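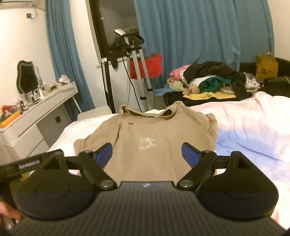
Geöffneter Handgreifer vor dem Hemd, der Kragen liegt auf der abgewandten Seite.

Demonstrationen mit Handgreifer: Offline-Fehler klein, erster Griff am Hemd trotzdem schlecht

Gisela Hollmann
17. Jan. 2021

Ich arbeite an einer Studie zum Imitationslernen für Kleidungsstücke. Die Demonstrationen werden mit einem Handgreifer aufgenommen, das Bild kommt von einer Kamera am Greifer. Aufgabe ist der erste Griff: ein auf dem Bett ausgebreitetes Hemd an einer Stelle fassen, von der aus man es zusammenlegen kann. Wir haben 298 Demonstrationen aus drei Wohnungen, aufgenommen von zwei Personen.

Trainiert wird ein Netz, das aus dem aktuellen Bild die nächste Bewegung und die Öffnungsweite vorhersagt (Verhaltensklonen, mittlerer quadratischer Fehler). Auf den Validierungsdaten ist der Fehler klein. Auf dem Roboterarm gelingt der Griff aber nur in 47 Prozent der Versuche. Meistens fährt der Greifer zur Mitte der Brust und schließt dort, obwohl das in den Aufnahmen nie jemand gemacht hat. Die eine Person greift immer an der linken Schulter, die andere an der rechten.

Validierung: 10 Prozent der Einzelbilder, zufällig gezogen. Brauche ich mehr Daten oder ein größeres Netz?

Lâm Tăng

Mehr Daten helfen eigentlich immer. Wir hatten mit Handtüchern ähnliche Probleme und haben einfach weiter aufgenommen, danach wurde es besser. Wie viel davon an den Daten lag, kann ich nicht sagen, wir haben gleichzeitig die Kamera gewechselt. Belichtung fest einstellen nicht vergessen.

Adhiambo Rashidi

Ich würde vorerst nichts Neues aufnehmen. In der Beschreibung stecken zwei getrennte Fehler.

Zur Validierung: Wenn du Einzelbilder zufällig ziehst, liegen die Nachbarbilder derselben Demonstration im Training. Die sehen fast gleich aus, der kleine Fehler sagt also wenig. Teile nach ganzen Demonstrationen auf und halte zusätzlich eine komplette Wohnung zurück. Bei Aufnahmen wie der oben, mit Vorhang, Frisiertisch und Kleiderhaufen im Bild, kann sich das Netz sonst am Zimmer orientieren statt am Hemd.

Zum Griff in der Mitte: Der quadratische Fehler mittelt. Bei linker und rechter Schulter als gleich häufigen Zielen liegt das Minimum dazwischen, also auf der Brust. Ein größeres Netz ändert daran nichts. Entweder du nimmst eine Ausgabe, die mehrere Ziele darstellen kann (Mischverteilung oder diskretisierte Griffpunkte), oder du legst eine Seite fest und trainierst nur mit den passenden Demonstrationen. Das Zweite ist an einem Nachmittag ausprobiert.

Spiegeln der Bilder ist möglich, dann müssen aber auch die Bewegungen gespiegelt werden. Das wird gern vergessen.

Prüfe außerdem den Zeitversatz zwischen Bild und Öffnungsweite. Schließt der Arm systematisch zu früh, liegt es oft daran.

Gisela Hollmann

Danke, die Aufteilung nach Demonstrationen ist gemacht. Der Validierungsfehler ist jetzt deutlich höher und passt eher zu dem, was der Arm tut. Als Nächstes kommt der Lauf nur mit der linken Schulter, den Zeitversatz messe ich danach.

Analyn Aquino

Falls ihr bei der Mischverteilung bleibt: beim Ausführen nicht in jedem Schritt neu ziehen, sonst pendelt der Greifer zwischen beiden Schultern. Wir wählen das Ziel einmal am Anfang und behalten es bis zum Schließen bei.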